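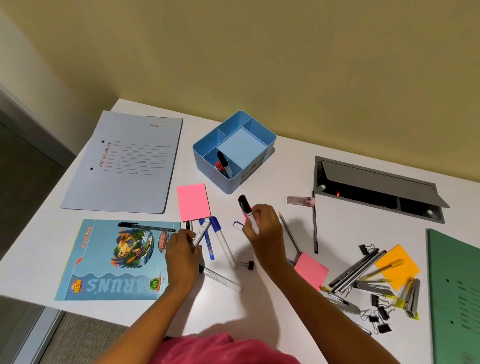 Getting a year of freelance paper in order before you do your taxes

Vitória Veloso
Updated 8 February 2022

Quick version of what I do every winter. One long afternoon if you kept things in one place, two if you didn't. Written for one-person businesses — translators, gardeners, piano teachers, people who fix bikes. If you have employees, get a bookkeeper and close this tab.

Not tax advice. I'm a translator. Rules on what you can deduct and how long to keep it depend on where you live, so check your own tax office's site for that part.

What you need

A flat surface you can leave messy overnight
6 file folders, any color
One fat marker, one thin pen
Sticky notes
Stapler, and a staple remover (fingernails don't count)
A calculator or a blank spreadsheet
Your bank statements for the year, printed or on a screen you can scroll
A big envelope marked ASK

Skip the label maker. I own one. It took longer to find the tape than to write the labels.

Step 1. Get all of it into one room

Coat pockets. Glove box. The drawer by the door. The bag you took to the conference in September. Under the fruit bowl. Laptop sleeve. Inside books, where you used a receipt as a bookmark.

Don't read anything yet. Just pile. If you start reading you'll be on the phone to the insurance company in ten minutes and that's the afternoon gone.

Email counts as a room. Search for "invoice", "receipt", "order", "your payment" and move every hit into one folder. Don't print them. More on that in step 7.

Step 2. First pass, three piles

Work. Not work. No idea.

Fast. Two seconds each, if you're taking longer it goes in No idea. Turn everything face up as you go and unfold it. Flatten the curly ones under a book.

Not work goes in a bag and out of the room. It's a different job for a different day. School letters, the dentist, warranty for the toaster — out.

Step 3. Label the folders

Mine are:

1. Money in
2. Supplies and equipment
3. Travel
4. Phone, internet, software
5. Home office
6. Fees, insurance, training

Yours may differ. A gardener wants one for fuel, and probably one for plants bought on behalf of clients. Hélder Bastos, who shares my Thursday-night choir and does garden design, has Plants as its own folder and nothing at all under software. Fine. The names should match whatever lines you have to fill in on your form, so open last year's return and copy from it. Saves a lot of head scratching later.

Write the name big on the front with the fat marker. Year too. You will not remember which year it was, I promise.

If your folders have a printed "File No." line, use it or don't. I put the year and the folder number there, 21-1, 21-2 and so on.

Step 4. Second pass, Work pile only

Now you read. Each paper, ask who got paid and what for. Into the folder.

Things with two purposes (one store receipt, printer ink and cat food): circle the work item in pen, write the work amount at the top. Put it under the bigger work category. Don't split the paper, don't photocopy it. One paper, one place.

Fading receipts first. The shiny thermal ones go blank faster than you think, specially if they sat in a car. Take a photo of each one today. If it's already half gone, write over the date and the total on the back — and match it to the bank statement in step 6.

Staple receipts only when they belong to the same trip or same order. Otherwise leave loose.

Step 5. Date order inside each folder

Oldest at the back. Newest at the front. Or the other way, just the same in all six.

If a folder has more than an inch of paper in it, put a sticky note on the first sheet of each month so it sticks out the side. You'll bless this when somebody asks you for one bill.

Take a break here. Really. I did the rest tired one year and put a whole quarter of train tickets in Phone.

Step 6. Match to the bank

The boring one. Also the one that finds money.

Go down the statement line by line. For each work payment, find the paper. Found it: tick on the statement, tick on the paper. Not found: sticky note on the statement with the name and the amount.

For money coming in, same thing with your own invoices. Anything you billed that never shows up in the account, stop and look. Last year I found an invoice for 1,289 that I'd sent to Busex and never chased. Their accounts person paid it the same week, very politley, and I felt silly. It had been sitting there since spring.

When you've finished, count nothing, just look at the sticky notes. For each one:

Search the email folder again by amount rather than name. Lots of sellers bill under some other company's name. My cloud storage shows up as Flukum, which I cancelled twice before I worked out what it was.

Log in to the seller's site and download the invoice. Most keep a year or more.

Write to them. Two lines. "Please send a copy of the invoice dated X for Y. Thanks."

Still nothing, goes in the ASK envelope with a note of what you think it was.

Step 7. The email ones

Save each as a PDF. Name it date first, then seller, then amount. Like this:

2021-03-14 Lakville Stationers 22.40.pdf

Year-month-day, always, or they won't sort right. Put them in folders on the computer with the exact same six names as the paper ones.

Then one sheet of paper at the front of each paper folder saying "also see computer" if there's anything there. Sounds dumb. Do it. Euan Chisholm did my books the year I was moving house and he added up only the paper because I hadn't said there was more.

Back up the whole thing to a stick or an outside drive. Same day, not "this weekend".

Step 8. Add up

One spreadsheet, one tab per folder. Four columns: date, who, what for, amount. Type it all in. Yes all of it. An hour or so with the radio on.

Let the sheet do the total, then do one folder by hand on a calculator as a check. If they disagree, the usual suspects:

— a date typed into the amount column
— comma where you meant a dot
— a refund entered as a cost
— one row pasted in twice
— total formula stops a few rows short

Refunds go in as a minus, in the same folder as the thing you sent back.

Write the total on the front of each folder in pencil. Pencil because it'll change, it always changes once.

Step 9. The ASK envelope

By now it should be thin. Mine usually has 3 things in it. A train ticket that was half holiday, something with foreign currency on it, and a mystery.

Write one email with all the questions, numbered, to whoever helps you with this. If nobody does, most tax offices have a phone line or a help desk. Go with the questions written down. Write the answers on the papers themselves, with the date and the name of who told you.

Can't prove it and can't remember it? Leave it out. I've dropped maybe a couple of lunches over the years. Not worth the worry.

Step 10. Put it away

Six folders, rubber band, one box. Bank statements on top, ASK answers on top of that, copy of the finished return on the very top once it's sent. Year on the short side of the box so you can read it on a shelf.

Look up how long you have to keep it and write THAT year on the box as well. "Shred after ..." Then when you come to put this year's in, you can pull out the oldest without opening it.

Keep papers for big things (computer, camera, van) separate and longer, you may be claiming those over several years. I have a thin folder called Big Things that never goes in a box.

Keeping it from piling up again

One tray. Everything work goes in the tray the day it comes into the house. When the tray is full, sort it. I don't do a monthly session, I've tried and I skip it.

Write on receipts at the till. Client name or project, two words. "Mahmoud brochure." Takes no time and saves most of step 4.

Separate bank account for work, if you can get one without a fee. Halves step 6.

Number your invoices in order and don't skip any. If you cancel one, keep it and write cancelled accross it.

Questions people sent in

Can I throw the paper out once I've scanned it?
Depends on your country, and sometimes on the type of paper. Look it up before you shred. I keep both.

I have nothing before summer. Start over or give up?
Start from the bank statement and go backwards. Mohammed-Awal Sulemana wrote to me with roughly 200 payments and hardly any paper, and got most of it back from seller websites over a few evenings. Slow but doable.

Cash?
Little notebook. Date, who, what, how much, same day. Ask for a receipt even when it's awkward.

What if a client pays part of an invoice?
Write the amount and date of each payment on your copy, leave it at the front of Money in until it's paid off. Then file by invoice date.

Do I need folders? Can I use envelopes?
Sure. Eglė Eglītis uses freezer bags. You can see what's in them, and they survive a leak.

Still to add when I get a minute: mileage log, and what to do with gift cards. Send me yours if you have a good mileage sheet, mine is ugly.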